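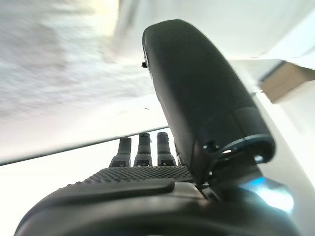 VILLALBA, December

The made bed is among the oldest tests of a well-kept house, and in many homes it is the first to be abandoned. At the Zornora Residential College, where bedroom care forms part of the household management certificate, it occupies an entire unit of study. Students begin with the bare mattress and do not touch a pillow until the second week.

Roya Esfahani, who directs the program, regards the bed as a sound introduction to the care of textiles in general. Sheets are washed more often than any other large item in the household, and they are also the most frequently replaced. The college's linen store holds 44 flat sheets and 33 duvet covers in regular rotation, all of them white or off-white, a policy adopted when coloured sets proved difficult to match after repeated laundering.

The method taught at the college places considerable emphasis on the surface beneath the bedding. The sheet is drawn from the head toward the foot and then across the width, with the flat of the hand used to move creases outward to the nearest edge. Pulling from one corner alone is discouraged, as it tends to shift the fabric off the grain and leave a diagonal fold that reappears overnight. 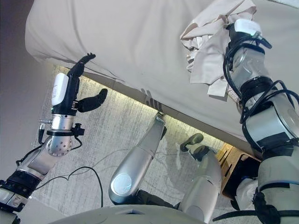
An off-white sheet on the bed, with warm light along the base and grey carpet below.

Under-bed lighting of this sort has become a familiar feature of newer bedrooms, and the college has revised its guidance accordingly. A low strip of light is restful in the evening, but it also draws attention to the floor. Heledd Phillips, the unit's senior instructor, advises that carpet beside the bed be vacuumed before fresh linen is brought into the room, and that the sides of the mattress be brushed at the same time.

Her second recommendation concerns airing. Bedding folded back on rising should remain so while breakfast is taken. The practice was common in earlier generations and is described in the household manuals kept in the college library, several of which were donated by the estate at Stistska.

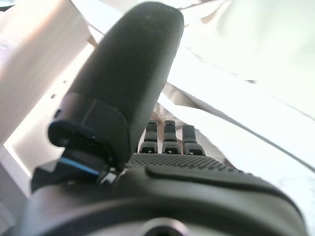 How often should a duvet cover be changed?
Once a week suits most households, on the same day as the sheets, with the duvet itself aired at each change.

The duvet presents difficulties of its own. Kimie Kobori, who completed the certificate last year and now supervises rooms at the Clovaten guest house, recalls that her class spent 3 sessions on covers alone. She favours laying the duvet across the far side of the bed while the near side is attended to, then drawing it forward in one movement. The filling is settled by lifting two corners together, and the top edge is turned down last.
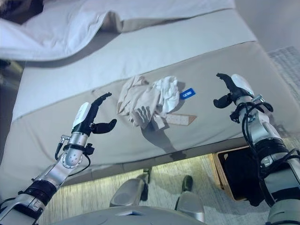
White duvet toward the far side, with the front edge of the mattress clear.

Esfahani notes that standards of finish vary a good deal from one establishment to another. Guest houses generally expect a taut surface and a straight fold. Private households are often content with a softer arrangement, and the college marks both styles on their own terms. The practical assessment for the unit is held at 7 in the morning, before the rooms are heated, and students are asked to bring their own pillowcases.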